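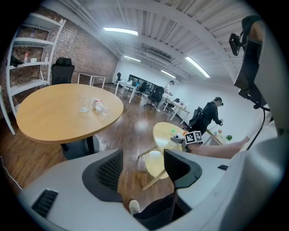
The question of whether machines are ready for household chores is usually put in terms of strength or speed. Neither is the difficulty at present. Clearing a table after a meeting asks for judgement about objects that are light, cheap and badly behaved. A drinking glass standing upright is a fair test for two fingers. A clear plastic bottle lying on its side next to it is a harder one, for it may roll when touched and there is little colour to tell a camera where its edges are. A person deals with both without breaking off a conversation.

I have kept a record of such tasks since last December, when the Virier trial was announced. The list stands at 176 chores, drawn from kitchens, offices and small workshops. Of these, I would at present entrust 12 to a machine without supervision. Most involve floors, and the rest involve goods that arrive in the same box, in the same position, every time.

Shop-floor work is further ahead, as one would expect. The Nosix packing line was designed so that nothing is ever out of place, and a home cannot be arranged on those terms. Bhutto and Privar have both stated that their domestic models will put away crockery within five years. I should like to see either of them do so in a kitchen they have not visited before – and with the owner's own mismatched cups.

My dishwasher, meanwhile, takes 20 minutes to unload when the cutlery basket is full. It remains on the list, under the heading of work still done by hand.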